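Nerkent opens two-arm recording station at Amasach site

2022-02-10

Nerkent has begun recording demonstrations for its Stelov manipulation software at a new tabletop station in Amasach. The station has produced 1,706 episodes to date, each lasting up to 60 seconds.
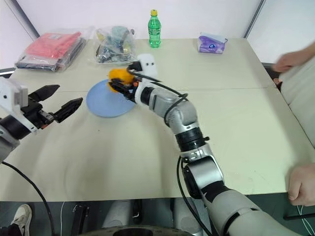
Stelov learns from recorded examples of everyday handling tasks and is not given a written motion plan. Each episode stores joint positions, gripper commands and video from the robot's head camera. In one of the tasks, a gripper holds a yellow object over a round light-blue plate while the second arm keeps its jaws open. Episodes in which an object is dropped are kept and labelled separately.

"The earlier recordings used one arm and a fixed camera," said Markos Triantafyllou, head of data at Nerkent. "With two arms we had to rewrite the labelling rules, and that took longer than the hardware."

The task list stands at 20 and will be extended in April. Labelling is carried out by Katsaros, which checks every episode before it enters the training set.

Technical enquiries should be addressed to the Nerkent press office.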